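MEDIA RELEASE
29 March 2020

Kunthorpe community grocery to move to phone orders and home delivery

The Kunthorpe Community Grocery will close its shopfront to walk-in customers from tomorrow and fill all orders by phone and home delivery until further notice.

The grocery, run by the Presosmont Neighbourhood Association, currently supplies 233 households with low-cost fruit, vegetables, bread and pantry goods. Of those, 147 already receive a weekly box. The remaining households have been coming to the shop in person and will now be offered the same box, packed at the Presosmont depot and left at the front door.

Prices will not change. Members will pay the same amount for a weekly box as they did in December, and there will be no delivery charge within the Kunthorpe boundary. 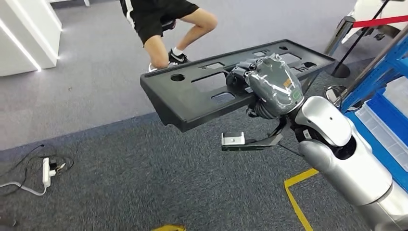

Orders can be placed by phone on any weekday morning. Members who already have a standing order do not need to call unless they want to change it. Anyone who has lost work or is staying home because of illness can join over the phone, and no paperwork will be asked for at this stage.

Dal Bello, the family-owned produce wholesaler that has supplied the grocery from its first season, has agreed to bring its truck to the depot twice a week instead of once. The second load will be mostly potatoes, onions, carrots, apples and other items that keep well. Leafy greens will depend on what is available at the market.

Some goods remain hard to get. Flour, rice, pasta and toilet paper will be limited to one item of each per household. Where an item is out of stock, packers will swap it for something of similar value, and members can tell us when they order if there are foods they can't eat.
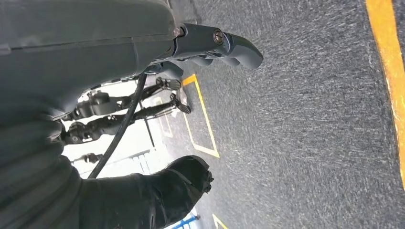
What members need to know

Deliveries will be made on 33 routes, each covered by a driver on foot, by bicycle or by car. Drivers will knock, leave the box and step back at least 2 metres. They will not come inside and will not take cash. Payment can be made by card over the phone, or added to an account and settled later.

Members are asked to keep their porch light on after dark and to make sure house numbers can be read from the street.

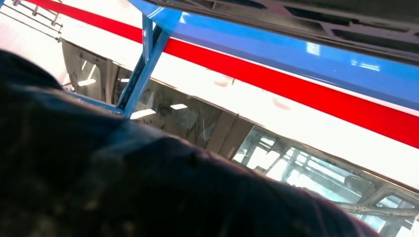
Delivery notices will be printed for members who do not use email. Clokitz, the local print shop, is producing the first run at no cost to the association. The notices will be in large type and will give the order number, the delivery day and the packing list. They will have a band of red and blue on white, the same colours as the red stripe and sky-blue band in the photo here, so they are easy to pick out from other mail. A fresh notice will come with each box.

The association will review the arrangements every two weeks and will let members know by phone or printed notice before anything changes.

Media enquiries: Presosmont Neighbourhood Association office, weekdays 9 a.m. to noon.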